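August, packing notes, front room table
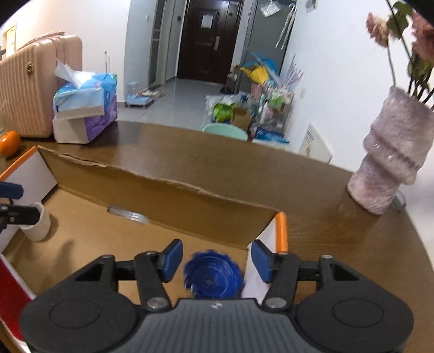 Started at 4 and worked through the small things first. The carton is one of the old ones from the hall. The back wall has a ragged top edge where it was torn open last time, so it will want a strip of tape along it before anything heavier goes in. I have kept a blue-handled clamp on the left flap. It holds well enough and saves having a hand on it all the time.

Light plastic and paper items only in this box – cups and the small clear pieces. Paper cups crush if anything sits on them, so they go in last and stand upright. I got this wrong on the Norari lot and had to do it twice.

Tissues stay on the table until the end, as we keep using them for wrapping. Armelle Riviere asked whether the pink vase and its flowers could travel in the same carton. I would say no. The fuzzy surface picks up cardboard dust and the stems are too tall. It needs its own box, with the flowers taken out and laid flat.

The suitcase is not part of this and should be left where it is.

To do:
Tape the torn edge.
Order 40 more cartons from Soltia, same size, ref 395.
Ask Armelle about labels – she had 2 rolls left over from Renaud.
Clear a path to the door before the heavy boxes are brought through.

Stopped at the cups. Will carry on from there.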